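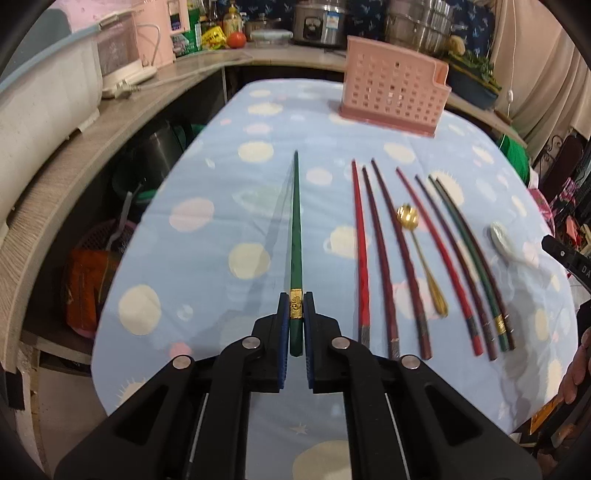 4.3 Do reusable chopsticks stay in use?

Figure 6. Chopsticks on a printed tablecloth, one of them dark green with a gold metal band.

Claims for reusable tableware usually rest on a simple sum. A disposable pair is used once, a reusable pair is used many times, and the difference is counted as wood saved. The sum is correct as far as it goes. Our doubt is about the middle term, the number of times a reusable pair is in fact used, which most of the reports we read take from the maker or leave unstated. The Nedmont guidance for small eating places assumes 1,000 meals per pair. We could find no source for it, and when we wrote to ask, the reply referred us back to the guidance.

The household survey described in Section 3 gives some reason to be careful. Of the 156 households that returned the September form, most said they owned reusable chopsticks and most said they used them "often". The kitchen diaries tell a duller story. Households that ticked "often" wrote down far fewer chopstick meals than the word suggests, and several wrote down none. Satti and Bolger, who coded the diaries separately, disagreed over how to treat takeaway meals where both kinds were on the table. We kept the stricter reading, under which a meal counts only if the diary says which pair was used.

Decorated sets raise a further problem. People in the Lockyer interviews spoke of them warmly, but warmth is poor evidence of use. One woman kept hers in a drawer with the good napkins and ate with a fork. Another had been given a set at a wedding and brought it out when her parents visited. It may be that a handsome object is looked after and so lasts longer, as Van Rooij has argued. It may equally last longer for the reason that it is seldom touched. His data, which record only the age of the set and whether it is still owned, cannot tell these two cases apart, and we do not think his conclusion should be repeated without that warning.

Loss is also poorly handled. Breakage appears in nearly every account we reviewed, while the single missing stick hardly appears at all. Yet in our interviews it was the commoner complaint. A person with an odd one left over does not always throw it away. It goes back in the drawer, is used for stirring or for propping up a seedling, and is still reported on the form as owned. Any estimate of working life based on ownership will count it as half a pair in service when it has left the table for good.

None of this shows that reusable chopsticks are a bad buy, and McAlister is right that a set need not reach the Nedmont figure to be worth having. What we dispute is the confidence. The Clollon trial, often quoted in support, ran in 2 canteens where the staff washed and counted everything. A home kitchen has no such system. Until somebody follows the same sets in ordinary homes for longer than our diaries did, we would treat any published figure for meals per pair as a guess, including the lower one we offer in Section 5.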